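Flimitville tomato growers report early harvest, market adds evening hours

Growers who sell at the Flimitville farmers market are bringing in field tomatoes ahead of schedule this year, and the market will stay open later through August to help them move the fruit while it is ripe.

Zohreh Yazdani, who manages the market, said stall holders began asking for more selling time after a stretch of warm nights pushed several fields to ripen at once. Under the new schedule, the market on Robles Street will close at 8 p.m. instead of 3 p.m. on its regular market days. The opening time of 7 a.m. does not change.

"A ripe tomato will not wait for the weekend," Yazdani said. "People were getting off work and finding us packed up. The growers were driving home with full crates."

The market has 80 stalls this season, and 9 of them sell mostly tomatoes. Large slicing types are the most common, followed by paste tomatoes for sauce and small cherry types sold by the pint. Prices vary by stall. Growers set their own and are not required to match each other.

Vulano Farm, one of the larger sellers, picked 651 crates in its first full week of harvest. The farm said that was its best opening week since it began selling in town. It expects the main fields to slow down before the end of the month, with a second planting to follow if the weather holds.

Not every grower has had the same luck. Farms on the low ground east of the river lost plants to standing water in the spring, and a few had to replant. Those tomatoes are still green and will come in on the usual schedule, which may help keep stalls supplied after the early fields are finished.

The later hours required approval from the town because of parking. Robles Street will stay closed to cars between the library and the post office until 9 p.m. on market days. Drivers can use the lot behind the library, and the number of accessible spaces next to the main entrance stays the same. Two residents raised concerns about noise at the town meeting, and the market agreed that trucks would not load with their engines running.

Trusstead, the food pantry on Mill Road, will pick up unsold produce at closing time. The pantry received 400 pounds of vegetables from the market in its first pickup of the season. It has asked for donations of clean jars and lids for a canning class planned for later in the summer – sign-up sheets are at the pantry's front desk.

Shoppers who buy by the crate can ask to have the fruit held at the market office until closing. The office does not have cold storage, so crates need to be collected the same day.

Yazdani said the question she hears most often is how to store tomatoes at home. Her advice is to leave them out on the counter, stem side down and out of direct sun, until they are fully ripe. Once cut, they should go in the refrigerator and be used within a day or two. For the first ones of the season she keeps the recipe short – thick slices on a plate with salt.

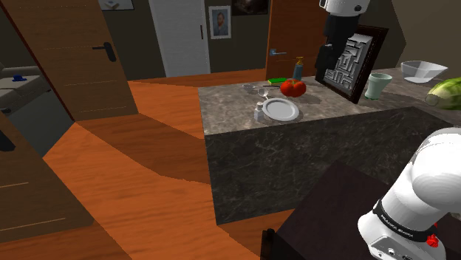
Market hours and payment

Open 7 a.m. to 8 p.m. on market days through August. Most stalls take cards. Shoppers using food benefits can pick up tokens at the office by the library entrance until 7:30 p.m.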